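Galum Building, Second Floor
Workplace Safety Walk-Through: Checklist and Comments

Inspection date: July 5, 2019
Areas covered: east stairwell, corridor, kitchen, copy room, open office, workrooms 12, 13 and 14, storage, rear exit
Rating key: OK = meets the standard. FIX = needs work, item stays open. WATCH = acceptable now, look again at the next walk-through. N/A = does not apply.

Copies to: Lozano Property Services (building items), Floltemach office management (tenant items)

1. EXITS AND STAIRS

1.1 Exit signs lit and readable from the corridor — OK
Both signs are on. The one by the east stairwell has a cracked cover but the lettering is whole and the light is even.

1.2 Stairwell door closes and latches without help — FIX
East door stops an inch short of the latch when released from half open. From fully open it latches. This is a fire door and has to latch from any position. Lozano to adjust the closer. The hinge screws are tight, so start with the closer arm.

1.3 Stair treads and nosings — WATCH
Rubber nosing is lifting at the left side of the third step down from the landing. It can be pressed flat by hand but does not stay. Not a trip hazard yet. Reglue before it gets longer.

1.4 Handrails secure on both sides — OK

1.5 Rear exit clear, inside and outside — FIX
Inside is clear. Outside, a pallet was leaning against the wall next to the door and the door hit it when opened past halfway. The receiving desk moved it during the walk-through. Item stays open until a "keep clear" marking is painted on the pavement. The old marking has worn off.

1.6 Evacuation map posted and current — FIX
The map by the elevator still shows the wall between the copy room and the kitchen where it was before the remodel. The map by the rear exit is correct. Replace the first with a copy of the second, turned so that it matches the direction the reader is facing.

2. FIRE PROTECTION

2.1 Extinguishers mounted, tagged, gauge in the green — OK
All units checked. The kitchen unit was behind the open pantry door, which hides it whenever someone is getting coffee supplies. It is mounted at the right height and passes, but moving it to the other side of the doorway would be better.

2.2 Sprinkler heads clear of stored goods — FIX
Storage room only. Boxes on the top shelf along the back wall come too close to the heads. Take the top row down. The shelf itself can stay, but put a line of tape on the upright showing the highest point that boxes may reach.

2.3 Pull stations visible and not blocked — OK
A coat rack had been in front of the corridor station on the last report. It is gone.

2.4 Alarm panel shows no trouble light — OK

3. KITCHEN

3.1 Microwave and coffee maker plugged directly into the wall — OK

3.2 Refrigerator cord in good condition — OK
Pulled the unit forward to look. Cord is fine. There is a lot of dust on the coil and it should be vacuumed. Push the refrigerator back by hand from the middle, since the left front wheel sticks and the unit swings if pushed from the corner.

3.3 Outlets near the sink are ground-fault protected and trip when tested — FIX
Outlet to the right of the sink trips and resets. Outlet to the left did not trip with the test button. Taped over and marked out of service. Lozano electrician to replace.

3.4 Cleaning products labeled and stored away from food — FIX
One spray bottle under the sink with a handwritten label that can no longer be read. Discarded. The other products are in their own containers. Floor cleaner had been put on the shelf with the paper cups and was moved down.

3.5 Floor dry, mat flat — WATCH
Floor was dry. One corner of the mat curls up on the side where people walk in. Turn it around for now.

3.6 First aid kit stocked — FIX
Kit is short on adhesive bandages and has no gloves. The eye wash bottle is past its date. The contact card inside the lid lists someone who has moved to the other building. Write in a new name and extension.

4. WORKROOMS AND OPEN OFFICE

4.1 Aisles clear and wide enough — OK
Chairs pushed into the main aisle at the window end, but this is a matter of habit and there is plenty of space once they are pushed back in.

4.2 Cords kept off the floor where people walk — FIX
Two places in the open office. At the end desk, a lamp cord crosses to a wall outlet with nothing over it. Either move the lamp or use the floor outlet under the desk. At the shared table, the cord cover is down but its end has come loose from the carpet tape.

4.3 Cables at desks and wall-mounted screens bundled and supported — WATCH
The general rule is that a cable should not carry its own weight across an open gap, and should have enough slack that a screen can be turned without pulling on the plug. Most desks follow this. Where cables collect in one spot, use hook-and-loop straps. Plastic zip ties have been pulled tight enough to pinch the jacket in a few places and should be cut off and replaced.
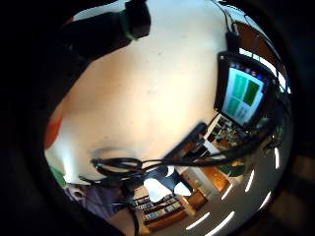
Inspection and comments by Covadonga Cantero
Second floor safety contact

The same goes for monitor brackets in every room. Check the clamp or wall screws once a quarter by pressing down lightly on the bracket itself — never on the screen. If the bracket moves against whatever it is attached to, stop using it and report it. An angled screen is fine as long as the joint holds where it is set.

4.4 Power strips: one per outlet, none plugged into another — FIX
Workroom 12 had one strip plugged into a second. Removed while I was there. Workrooms 13 and 14 are fine. The strip that came out of 12 is a Judoneo with a short cord, which is probably how this started, as it does not reach the wall from the bench. Office management should order one with a longer cord.

4.5 Lighting adequate, no dead tubes or flicker — WATCH
One tube flickers in workroom 13 near the door. Light at the benches is good in all three rooms.

4.6 Chairs in good repair — FIX
One chair in the open office has a cracked base. Tagged and taken to storage. Do not bring it back out. Several others have loose armrests, which can be tightened from below with a hex key. There is a key in the drawer under the copier.

4.7 Shelves and tall cabinets fastened to the wall — FIX
The gray cabinet in workroom 14 has the bracket but no screw in it. Everything else over shoulder height is anchored.

5. COPY ROOM

5.1 Vents on the copier clear — OK

5.2 Paper stored low — OK
Full cases are on the floor against the wall, no more than two high. Good.

5.3 Paper cutter guard in place, blade locked down when not in use — FIX
The guard is in place. The blade was up when I walked in and nobody was using it. I have put this in the last three reports. The latch works and takes one finger. If it is found up again I will recommend that the cutter go into the locked cabinet and be signed out at the front desk.

5.4 Toner and waste cartridges boxed — OK

6. STORAGE

6.1 Heavy items between knee and shoulder height — FIX
The binders on the upper shelf weigh more than they look. Swap them with the empty display boards at the bottom.

6.2 Step stool available and sound — OK
Rubber feet are all there. People still stand on chairs in this room, judging by the marks on the seat of the one kept by the door. Use the stool.

6.3 Access to electrical panel — FIX
Floor space in front of the panel has to be kept open at all times. A folding table was stored flat against it. Table moved to the other wall. Directory inside the panel door is readable except for breakers 5 and 14, which have no label. Lozano to trace and label them.

ITEMS CLOSED FROM THE LAST REPORT

Coat rack in front of pull station. Removed.
Loose ceiling tile over the copier. Reset and clipped.
Water stain on corridor carpet. The pipe was repaired and the carpet has dried. Stain remains, but it is not a safety item and will not be carried forward.

PRIORITY

Do first: 1.2 stairwell door, 3.3 kitchen outlet, 4.7 cabinet anchor, 6.3 panel labels.
Next: 1.5, 1.6, 2.2, 3.6.
All others by the next walk-through.

Some of the FIX items were corrected on the spot. They remain listed because the rule is that an item is closed only when it is found in order at the following visit.

Send comments or corrections to the second floor safety mailbox and put the item number in the subject line. For anything that could hurt someone today, call the front desk and do not wait for a reply by email.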